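Call for participants: resident survey on housing and neighborhood services, Hitholm

Posted Jul 6, 2021

Mirzaei Urban Research is looking for adult residents of Hitholm to take part in a study of how people choose where to live on the island and how they use the services near their homes. Fieldwork starts in September. Places are open in both the harbor district and the Tultell district.

Background

Hitholm has 3,599 registered dwellings. Of these, 805 are in Tultell, most of them apartment buildings put up on former farm plots along the north road. The older one-story houses between the mosque and the shore were not replaced, and the two types of housing now share the same streets, water mains and bus line. The last survey of residents was done before the apartment buildings were occupied, so its tables on household size and travel to work can't be used for planning.

The study is led by Fatemeh Jalali. Field interviews are run by Rostam Mirzaei and Nazanin Heydari.

Who can take part

You can apply if you are 18 or older and your main home is on Hitholm. Owners, tenants and people in employer housing are all eligible. There is no minimum length of residence. Seasonal workers can apply if they expect to stay through the end of the fieldwork. Only one person per household will be enrolled.

Hotel guests and owners who rent out their unit and live on the mainland are outside the scope of this study.

What you will do

Participants complete one home interview of 90 minutes and keep a travel diary for 10 days. The diary is a printed booklet. Each trip outside the building takes one line: start time, destination, means of travel, and purpose. Trips made by children under 12 are entered by the parent in the same booklet, on the gray pages.

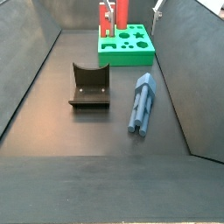
The interview covers previous addresses, rent or purchase terms, building condition, water and power supply, and distance to shops, schools and the clinic. You may skip any item. Interviews are held in Persian, Arabic or English - please state your preference when you apply. A second interview by phone, 20 minutes long, is offered to those who moved within Hitholm in the past two years.

Sample size

We plan to enroll 725 households. Places are assigned by street block. If your block is full, your name goes on a reserve list and you will be contacted only if a place opens.

Payment

Payment is made as a grocery voucher after the diary is returned. Incomplete diaries are accepted if at least seven days are filled in. Participants who complete the phone interview receive a second voucher of half the value.

Data handling

Names and addresses are stored apart from the answers and deleted when the final report is delivered. Results are published by block group, never by building. Billden, which manages several of the newer apartment buildings, has agreed to let interviewers into its lobbies but will not receive any individual records.

How to apply

Forms are at the Tultell post office and at the front desk of the harbor library. Fill in both sides and leave the form in the marked box at either place. Applicants who need help with the form can ask for Amirhossein Zamani at the library desk on weekday mornings. Questions about eligibility or data handling go to Hooman Abbasi, in writing, by way of the same boxes.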